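4. Aufnahme: Textilien falten mit zwei Handgreifern

Gilt für Culatum Handgreifer, linke und rechte Einheit. Vorher Kapitel 3 (Koppeln, Uhren abgleichen) fertig machen. Ohne Abgleich sind die Daten Müll, lässt sich hinterher nicht reparieren.

4.1 Vorbereiten

1. Beide Greifer laden. Unter 6 Prozent Restladung startet keine Aufnahme.
2. Linsen abwischen. Trockenes Tuch, kein Reiniger.
3. Backen einmal ganz auf, einmal ganz zu. Wert in Surby prüfen: offen 115, geschlossen 2. Weicht er ab, zurück zu 3.4.
4. Tisch wählen, an dem man von einer Seite bequem überall hinkommt. Normale Wohnung ist ausdrücklich erwünscht. Nicht aufräumen wie fürs Möbelhaus, Kissen, Spielzeug, Wäsche im Hintergrund können bleiben.
5. Aufgabe in Surby anlegen: Typ "Falten", Objekt "Oberteil". Aufnahmekennung eintragen, z. B. Costigan-123.

Hinweis: Glänzende Tischdecken sind erlaubt. Fensterreflexe auch, solange das Kleidungsstück selbst gut erkennbar bleibt. Im Zweifel Tisch ein Stück drehen.

Achtung: Finger weg von den Gelenken, wenn die Backen zugehen. Quetschgefahr an den Metallbolzen.

4.2 Kleidungsstück auslegen

1. Oberteil flach hinlegen. Kragen zur aufnehmenden Person, Saum weg.
2. Ärmel grob zur Seite. Nicht glattstreichen! Falten gehören dazu, das Modell soll auch mit krummen Anfangslagen klarkommen.
3. Nach jedem Durchgang neu auslegen, andere Lage, anderer Winkel. Gleiche Startlage mehrmals hintereinander wird beim Sortieren rausgeworfen.
4. Muster, Streifen, Aufdrucke: alles ok. Einfarbig allein reicht nicht, bitte mischen.

4.3 Aufnehmen

1. Greifer in beide Hände, Backen offen, über dem Stoff halten. Kurz still halten.
2. Auslöser links lange drücken. Ein Piepton = läuft.
3. Rechten Greifer an die Schulterseite, untere Backe flach unter die Stoffkante schieben. Erst dann schließen.
4. Linken Greifer ansetzen. Ruhig arbeiten, keine Show. Tempo wie beim normalen Falten, eher etwas langsamer.
5. Ärmel einschlagen, dann Saum zum Kragen. Andere Reihenfolge geht auch, dann aber innerhalb der Serie dabei bleiben.
6. Backen öffnen, Greifer anheben, wieder kurz still halten. Auslöser links lange drücken. Zwei Pieptöne = gespeichert.

Achtung: Während der Aufnahme nie mit blossen Fingern nachhelfen. Passiert es doch, Durchgang zu Ende machen und in Surby als "Handkontakt" markieren. Nicht löschen.

Hinweis: Danebengegriffen? Weiter machen. Nachfassen ist ein nützliches Beispiel. Abbrechen nur, wenn das Teil vom Tisch fällt oder ein Greifer die Verbindung verliert.

4.4 Prüfen und hochladen

1. Ersten und letzten Durchgang der Serie ansehen. Backen im Bild? Stoff im Bild? Gesichter keine?
2. Zeitversatz links/rechts kontrolieren. Rote Anzeige = Serie nicht hochladen, Corey Grimshaw Bescheid geben.
3. Upload nach Trirkley starten, Geräte solange am Netz lassen.
4. Speicher erst leeren, wenn der Status auf "Übernommen" steht. "Empfangen" reicht nicht.

Stand der Anzeigetexte: Mai. Ältere Surby-Versionen schreiben "OK" statt "Übernommen", ist das selbe.

Ansatz Schulterseite, Backen offen (zu 4.3, Schritt 1 bis 3):
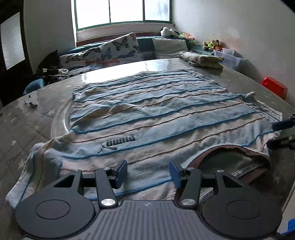

Was tun, wenn mitten in der Serie der Akku eines Greifers leer wird?

Den laufenden Durchgang als "Unvollständig" markieren, den Greifer laden und den Uhrenabgleich aus Kapitel 3 wiederholen. Danach eine neue Serie mit eigener Kennung anlegen. Die fertigen Durchgänge der alten Serie bleiben gültig und können normal hochgeladen werden.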